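3.2 Sorting small personal items on soft surfaces

Most of the items in the study set were handled on desks, shelves and trays. Jewelry was treated separately. Participants in the preliminary interviews said they sorted jewelry on the bed more often than at a table, and the reasons they gave were practical: a blanket keeps beads from rolling, it does not scratch a watch glass, and the bed is usually the largest clear surface in a bedroom. We therefore kept the bed as the working surface for this category and did not ask participants to move to a table.

The category covers necklaces, loose earrings, pendants on cord, bangles, prayer beads and wristwatches. Across the households the inventory came to 574 pieces, entered in Claleck under the name each participant used for the piece. Where a participant had no name for an item, the coder entered a short material label (for example, "red cord pendant"). Chains with a clasp and strands without one were coded as different types, as were bangles and bracelets that can be laid flat.

Sessions took place in the participant's own bedroom. The participant was asked to lay out a group of pieces without arranging them by kind, to wait for the coder to record the layout, and then to put the pieces away as they normally would. No container was supplied. Participants who used a divided box, a drawer or a cloth roll continued to use it, and the coder noted the number of compartments and whether each was closed or open. Other things already standing on the bed, such as lamps, packets and chargers, were left where they were unless the participant chose to move them.

Figure 3 gives a layout in which strands, a pendant cord and rigid pieces share a small area of blanket.
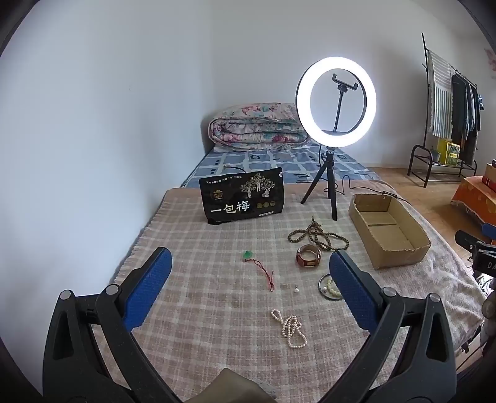
Figure 3. Mixed jewelry laid out on a plaid blanket: pearl necklace, single pearl, jade pendant on red cord, wristwatch, wooden prayer beads and bangle. A snack bag and a ring light on a tripod stand behind the pieces.

Three properties of such layouts were coded. The first is spread, defined as the area of the smallest rectangle that encloses a single piece as it lies. For rigid pieces the value changes little from one placement to the next. For strands it depends almost entirely on how the strand was put down: the pearl necklace in Figure 3 lies in loose loops and the prayer beads are twisted into several, so both take up much less length than they would if drawn out straight. Spread was measured again if the participant straightened a strand before storing it.

The second property is nesting. A piece is nested when it lies wholly or partly inside the outline of another without being attached to it. The bangle in Figure 3, with a cluster of pale beads inside its circle, is coded as a nested pair. Nesting matters for storage because participants differ in whether they lift the two pieces together or take the inner one first. We coded the layout only, and made no assumption from it about whether the pieces were normally kept together.

The third property is trailing, which applies to cords, tassels and loose chain ends. The pendant in the figure is a typical case. Its cord runs down and to the right from the jade and finishes in a tasseled knot, so that the piece has a compact, heavy part and a light part some distance away. Trailing ends were the most frequent source of disagreement between coders. Politis coded the pendant and its cord as one extent; Deligiannis at first recorded the body of the piece and the end of the cord as separate points. The second convention was adopted for all sessions after a check of 48 layouts, as it preserves the direction in which the cord lies.

Fringed blankets required an additional rule. Where a cord or tassel lay across the fringe, the two were hard to tell apart in the coder's sketch, and the layout was marked for review. Pieces lying on the woven part of the blanket were coded as usual, whether or not the fabric had a printed or woven pattern. A faint grid was useful in practice — it gave the coder a reference for placing pieces in the sketch — but it was not used for measurement, and distances were taken with a ruler in every session.

Wristwatches were coded by the position of the case and by the state of the strap. A case can lie on its back, on its face or on its side, and the last of these is common for leather straps that have kept a curve. The case of the watch in Figure 3 lies on its side. Straps were recorded as closed, open or not determined. Participants were not asked to fasten or unfasten a strap for the coder's benefit.

Single earrings presented a different problem. They have a small spread and no trailing part, and on a thick blanket they can sink far enough into the fabric to be missed. In 12 sessions an earring entered in the inventory was absent from the first sketch and was added on the second pass. An unpaired earring was coded as a single item even if the participant said that its partner was elsewhere in the room. Small pearl pieces with a metal fitting were entered as earrings only when the participant confirmed the use, and otherwise as "single pearl," the label kept in the figure caption.

Layouts were sketched on Kinsella grid sheets and transferred to Claleck on the same day. The sheet used in the November pilot had no field for nested pieces; those sessions were recoded from the coder's notes, and 2 were dropped where the notes did not say which piece lay inside the other. The coding guide used for the main sessions is the version dated 6/25/23. Storage order, the main outcome for this category, is reported in Section 4.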